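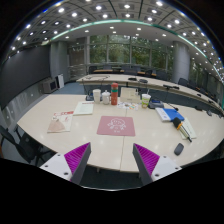

4.2 What stays on the table

Table surface in shared meeting rooms is mostly treated as free space in the planning literature. It isn't free for long. In the Julline rooms we coded 66 sessions, and the middle of the table filled first in most of them, before the seats in some cases. Drinks go to the middle. So do snacks, name cards, anything people feel is "for everybody" even when it clearly belongs to one person. A red-orange thermos, a lidded mug and a paper cup end up together next to the conference microphone base, with a tent card and small colorful packets or wrappers behind them, while paper stays out toward the edges. We call this the center cluster. Paper is the edge band. The mouse pad is neither and gave us trouble, see below.

Coding was done with the Cocco sheet (2 coders, all sessions, disagreements talked through on the same day where possible). Each object gets one of nine classes and a zone: center, edge, or between. Kappa was fine for classes. Worse for zones. Most of the zone disagreement came from the curved tables at Botley, where the two coders had differnt ideas of where the edge band stops. On a straight table you can draw a line. On a curved one the line depends on which chair you imagine yourself in. We redrew the zone template once, in December, and recoded the older sessions to match.

Julline > Shared Rooms > Working Papers > Section 4

4.3 Input devices and their pads

Mice were coded apart from other electronics. Reason: they move, the pads mostly don't. A pad put down at the start of a session was still in the same zone at the end of it in nearly every case, including sessions where the laptop it came with had gone to another seat. People work around the pad. They slide booklets to the side of it, keep cups behind it, and reach over it for the shared microphone. In effect it holds a place at the table for somebody, much like a jacket on a chair, and we started treating it like that in the analysis (class 7, "seat markers", together with name cards and open notebooks).

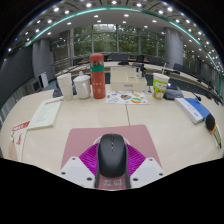 Figure 2. Mouse and pink pad, with cup, mug and thermos behind. Paper items to the left.

The row of drinks in Figure 2 is typical for the curved tables. Cups get lined up at the back of the working area, past arm's rest but still within reach. Spills were rare in the sessions we coded and none reached a device. Can't say much more than that from these data. Paper cups and lidded vessels were not separated on the Cocco sheet, which we regret. A lid changes where people are willing to put a drink, or so it seemed to both coders, but it was never logged and we can't go back for it now.

4.4 Handheld microphones

Trickier. Fixed microphone bases have a home on the table and stay in it. Handheld ones don't. They get laid down wherever the last speaker stopped, usually on top of something, and paper is the usual something. A microphone on a booklet means the booklet can't be used until the microphone is picked up again, and in the interviews this came up more than any other complaint about tabletops. More than cables, more than food. Also rolling. Handles roll on bare wood, so people pick a soft surface on purpose, or use one with a ring at the neck. The ones with a ring were put down in more varied places and at odder angles. Small numbers here, treat with care.

We tried a simple fix in the Botley rooms, a felt rest from the Flastero catalog set at the center seam of the table. Use was high in the first sessions, then dropped. By the end of the trial the rest mostly held pens. It was in the right zone by our template but too far from anyone seated at the ends, and a speaker who has just finished does not stand up to put a microphone away. A second rest might have helped. Not tested.

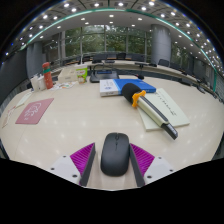 According to one interviewee, the rest was never the problem: you put the mic down on your own notes so you know it's still your turn, and a rest in the middle just means you've given up the floor. Two others on the same corridor agreed with this when asked, a third thought it was nonsense and wanted clip-on microphones for all. We had not coded for turn-taking at all. If placement on one's own papers is a way of keeping hold of the floor then moving the rest closer would not change much, and the felt rest trial needs to be read again with the talk order next to it. The audio for that exists for the Botley sessions only.

Storage under the table is covered in 4.5. Cleaning schedules were left out of the anaylsis.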